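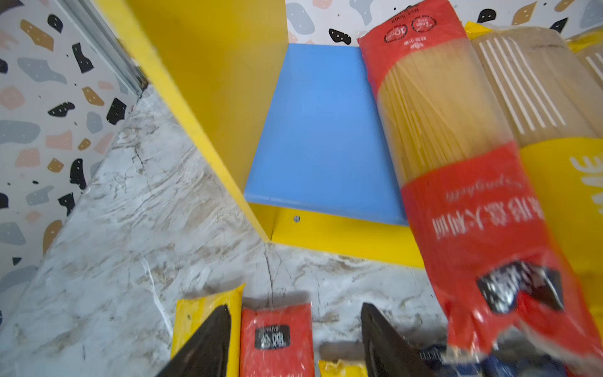 Trotness Village Archive: Register of the Former Reading Room

2018-06-15

The archive has received on loan the membership register of the Trotness Reading Room, covering its first 12 years. The register was deposited by Beverley Donnelly, whose grandfather was the last secretary, and it will remain with us until the transcription has been checked.

The volume contains 400 entries. Each gives the member's name, street, occupation and the date on which the annual subscription was paid. Many of the families are still represented in the village, and several of the addresses on Tapsell Lane can be matched to houses that appear in the tithe map. Others are harder to place. Readers who know the location of a property called Vindside, or of the row listed only as "Merchant's Back", are asked to write to the archive.

I began the transcription in April and have completed the first 50 pages. The early entries are in a clear, upright hand. From page 31 a second writer takes over – the ink is paler and surnames are often shortened – and progress has been slower. Where a reading is in doubt, the transcript shows the name in square brackets. No spelling has been corrected.

A loose sheet was found between the last page and the back cover. It lists 20 books sent to the reading room at Likthorpe, with a note that four had not been returned. Warrick Merrick has compared the list with the Likthorpe accession book and found 11 of the titles there, entered under a different donor. His notes have been placed with the transcript.

The register may be consulted by appointment. The binding is weak along the spine, so photocopies cannot be supplied, but visitors may take photographs without flash. Requests for a search of a single surname can be made by mail, and there is no charge.

We would also be glad to hear of any photograph showing the interior of the Reading Room before the partition was put in. The archive holds two views of the outside – both taken from the churchyard wall – and none of the rooms themselves. Originals will be scanned and returned to their owners.

Filed under: Registers and Lists, Trotness, Likthorpe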